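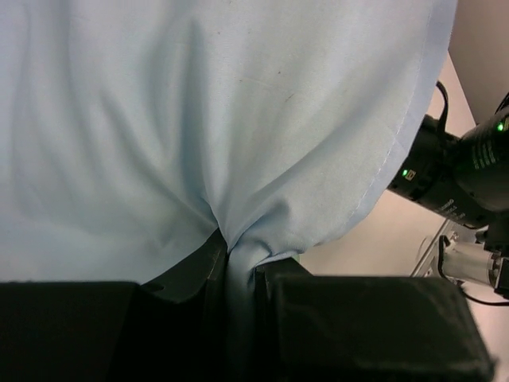
The light blue one, bunched up. Specks and the smudge are near the middle.

dirport_attic
Looking for opinions on a sheet. It's part of a set of light blue ones I bought secondhand in November. The rest came out of the wash fine. This one has a few faint dark specks and a thin streak, pale gray, and they're small enough that I missed them when I was folding. I've washed it once, warm, normal detergent, no softener, line dried in the basement.

Two questions. What are the marks likely to be, and would you keep it as a bed sheet or cut it up? The hem is sound all the way around and the fabric isn't thin anywhere that I can find.

lintroller58
Could be mildew. Small gray dots on a sheet that sat in somebody's closet is mildew until proven otherwise. Soak it in oxygen bleach overnight, wash hot, dry it in the sun if you get any. If the dots are lighter after that, do it again.

m_halvard
I wouldn't go straight to mildew. Mildew usually comes in a patch, lots of dots close together, and you can smell it when the cloth is damp. A few dots and a line sounds more like it rubbed against something. The edge of a metal shelf will do it. So will a dryer drum with a worn spot.

Does it smell?

dirport_attic
No smell, wet or dry. It hasn't been in my dryer but I can't speak for the last owner.

m_halvard
Then I'd treat it as grease or metal. Dish soap straight on the marks, work it in with your fingers, leave it half an hour, rinse from the back. Do that before any hot wash. Heat sets grease.

lintroller58
Heat sets grease, sure, but the soak I'm talking about is in warm water and it won't hurt anything. I've done it on colored cotton for years.

cotton_and_co
Be careful with oxygen bleach on a pale blue like that. I had a set from Rirkton in nearly the same shade, and after three long soaks the one sheet was visibly lighter than its pillowcases. It still got used, but it never matched again. If you do soak it, put the whole set in together so they fade together.

lintroller58
Three soaks is a lot. One overnight isn't going to do that.

cotton_and_co
Probably not. I'm saying what happened to mine.

hemstitch_anna
I'd leave the marks alone and use it. On a bed they're under you. If it's a flat sheet, turn it so they end up at the foot and tuck that part in.

If you'd rather cut it, a hemmed edge with the stitching still good is worth saving. Cut your pieces so that one long side of each is the old hem – that's one less side to sew. I got six dish towels and a cover for the ironing board out of a double flat that way. The middle, where your marks are, can go for dust cloths.

dirport_attic
It's a flat. I like the idea of the towels but it does seem a waste to cut up a good sheet over some dots.

old_mangle
Agree with not cutting it. Also, from the way it's creased, I'd say it wants ironing more than it wants bleaching. Iron it slightly damp, hem first, then work in from the hem. Folded flat on a shelf it won't crease like that again. If you stuff them in a basket they will.

m_halvard
Don't iron it before the marks are dealt with. Same problem as the hot wash.

old_mangle
Fair point. Soap first, then iron.

cotton_and_co
Has anybody used the Alovby stain bar on this sort of thing? I've only tried it on collars.

hemstitch_anna
I have. Good on food, did nothing for a gray rub mark on a pillowcase. Plain dish soap did as well and costs less.

dirport_attic
Update from Friday. Did the dish soap twice, half an hour each time, rinsed from the back in cold water. The streak is mostly gone. I have to hold it up to the window to find it. The specks haven't changed at all, so I suppose they're something different.

lintroller58
Mildew.

m_halvard
Or ink, or rust, or a spot of dye off something darker. If they were mildew I'd expect more of them by now. Either way they aren't hurting the cloth.

dirport_attic
I'm going to do one overnight soak with the whole set together and then leave it at that. If the specks are still there it goes on the spare bed, marks at the foot.

hemstitch_anna
Sounds sensible. Keep the towels in mind for when it wears out.

Arnardóttir Household Forum | Contact | Rules | Copyright of posts remains with their authors | Back to top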